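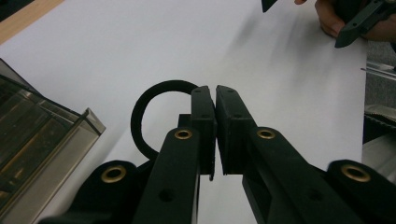

Home | Stories | Archive | Submit | Contact

The Bell at Dralberg

Leokadia Ostrowski had climbed the tower at Dralberg more times than she'd had hot dinners, or so she told the boy, and she took the stairs like someone late for a party.

"Mind the ninth step," she called down. "It's a brute!"

Jarklow, who was 12 and had only come because his aunt said the view was good, minded the ninth step and banged his shin on the tenth.

It was September and the swifts had gone. The whole tower smelled of dust and rope and old apples (the sexton stored his Bramleys on the first landing, and had done for so long that the ringers' coats smelled of them too). Light came in through the slats in long yellow bars. Jarklow had expected to be bored. He had brought a comic, rolled up in his back pocket, and he forgot about it somewhere near the clock.

Oh, the clock! It ticked so slowly that you could breathe in and out between one tick and the next. Leokadia stopped beside it and patted the case as if it were a horse.

"Two minutes fast," she said. "It's been two minutes fast since I was married. We all know, so we're all on time."

Then up again, a ladder this time, and a trapdoor that she opened with her head, and there were the bells.

He hadn't known they would be so big. From the churchyard you heard them and thought of something the size of a bucket. The nearest was wider than his bed. It hung quite still with its mouth down, green at the shoulder and brown at the lip, and there was writing all the way round it in letters as long as his hand.

"Go on," said Leokadia. "Read her out."

He had to walk round to do it, ducking under the beams. "Rutkowska made me, 1767. I call the – I can't read that bit."

"Neither can anyone. The vicar thinks it's 'living'. My husband always said 'lazy'."

"I call the lazy," said Jarklow, and laughed, and the bell gave the laugh back to him, very faint, a hum so low that he felt it in his teeth. He put his hand flat on the metal. It was cold and it was shivering.

"She heard you!" said Leokadia, delighted. "They do that. Sing her something. She likes a low note."

He would have died before singing in front of anyone at school. But up here there was only an old woman in a red cardigan and half the sky, so he tried a note, and it was too high, and he slid down from it like someone coming down a banister until, all at once, the bell caught hold. It sang with him. It went on after he'd stopped for breath. He tried again, louder, and this time the next bell along joined in, a little sourly, and something in the roof flapped and flew off.

"That's Derngate you've woken," Leokadia said, nodding at the second bell. "Came from the old Derngate chapel when they pulled it down. She's never been in tune with anybody. We love her for it."

They stayed until the hour. She had warned him, and had given him two bits of cotton wool for his ears, but no warning could have been enough. The hammer drew back with a creak. He had time to think, that's only a bit of iron. Then five o'clock went through him from his hair to his shoes, five times over, and he found he was holding on to her sleeve and shouting, with his mouth wide open, and couldn't hear a word of it.

Afterwards the air was full of gold crumbs of dust, turning.

"What were you shouting?" she asked, when they could both hear again.

"I don't know," said Jarklow. "Can I do the ropes?"

"Practice is at half past seven. You'll have blisters by eight."

He went down the ladder first, and past the clock, and jumped the ninth step and the tenth together. At the bottom he took an apple from the sexton's shelf, and then went back and took one for her.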